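I drove out to Jillevine on a rainy morning to talk with the woman who writes the house rules for the hand-held gripper crew at Covetti, and I'd barely gotten my coat off before she handed me a binder. "Read page one before you touch anything," she said. So I did! Page one has a single sentence on it: if you wouldn't do it in front of the whole crew, don't record it.

She asked me to leave her name out (she says the rules belong to everybody who works there), so I'll just call her the rule keeper, a title she laughed at and then seemed to like.

The binder started in February as two pages. It has grown a lot. What got it growing was a review of 818 recordings, and she ended up throwing out 202 of them. "That was a bad week," she told me. "Most of those were perfectly nice pickups. We just couldn't say how they'd been done. Which fingers were on the tool? Had somebody nudged the object with their free hand? If it isn't written down, I can't use it."

I asked what a new person gets wrong first, and she didn't even have to think. "Speed. They come in and want to be fast. I tell them to move like they're passing a full cup of coffee to someone." The rule on paper is drier than that — approach, pause, close, lift, pause — but she says the coffee cup is what people remember.

Then there's the free hand. It stays behind your back or on your hip, period. She used to allow steadying a container if it slid, and she regrets it. "You give people one exception and by lunch they have six." Now if a container slides, you let it slide and you write that in the log.

We got into finger pads for longer than I expected (I had no idea people had such strong feelings about pads). Her crew checks them at the start of a shift and again after the break, and a pad gets swapped when it slips twice on the same object. A few people at Lanine, the partner shop across town, want to swap on a fixed schedule. She's not sold. "Some wear is fine. A gripper out in the world is going to have wear. I want it noted, that's all I want."

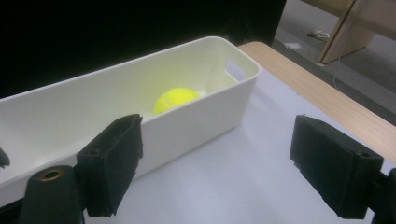 Black gripper fingers near the white bin, with a tennis ball inside.

The ball and bin job is where she starts everybody, and she still does a few rounds herself. "It's round, it's light, it rolls off on you. You learn patience." Her rule for bins is to come in over the rim with the fingers open and never lean the tool on the wall.

I wondered whether all this would ever turn into a proper standard. She's been trading drafts with a small outfit called Giraldo, and the shared version now has more than 422 comments on it, a good share of them hers. They still can't agree on what counts as a failed grasp. She says a drop is a drop. Giraldo wants a separate word for a drop that lands back in the bin, and she was still grumbling about it when she walked me out to my car.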